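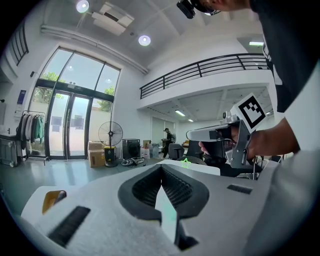 Why does a big room feel so, well, big? Easy one to ask, harder to answer. Part of it is height. Take a place with a tall glass front and a balcony upstairs with a black railing — you can look a long way up before your eyes bump into a ceiling. Builders call that sort of half floor a mezzanine. Say it mez-a-neen. It's an upstairs that stops partway, so the people on it can lean on the rail (carefully!) and look down on everybody else.

WHAT IS A MEZZANINE FOR?

More floor, same building. Desks up there, maybe. Boxes. A reading corner if you're lucky. The library at Lultley has one and it's where the comics live. You still need stairs to get up and a railing so you don't come down the quick way.

WHY ALL THE GLASS?

Daylight. Free, and nice to sit in. Big panes let the sun do the work of a whole lot of lamps, and you get to see trees while you're meant to be doing your maths. Glass is heavy stuff so the panes sit in strong frames, often metal. Double doors in the middle means two people can go through at once, or one person with a very wide parcel.

There is a catch. Sun coming through glass warms a room up, same as a car parked in the street. Which brings us to...

WHERE DOES THE WARM AIR GO?

Up! Warm air is lighter than cool air so it rises and sits near the ceiling. In a tall room the people on the balcony can be quite toasty while the ones downstairs still have their jumpers on. Air conditioners are often put up high for this reason. Cool air comes out, sinks, and spreads out over the floor where the people are. Ducts are long hollow boxes or tubes that carry air from one spot to another. Think of a very fat drinking straw.

WHY DO LIGHTS HIDE IN THE CEILING?

Some do. They're called recessed lights, and recessed just means set back into a hole. Nothing hanging down to bump with a ladder. Under a balcony it gets a bit dim, becuase the floor above blocks the daylight, so that part usually needs lights of it's own.

TRY IT AT HOME

You need a ribbon, some sticky tape and a grown-up.

Tape the ribbon to the end of a ruler. Hold it in a doorway between a warm room and a cool one. Up high first — which way does it blow? Now down near the floor. Wait for it to settle, 60 seconds should do. Draw an arrow for each one.

Tamás Kelemen of Nandholm tried this in April and his arrows pointed opposite ways. What did yours do? Send us your drawing.

Print this page | E-mail to a friend

Search Lakura Kids Enter a word Go

Contact us | © Lakura Kids | Back to top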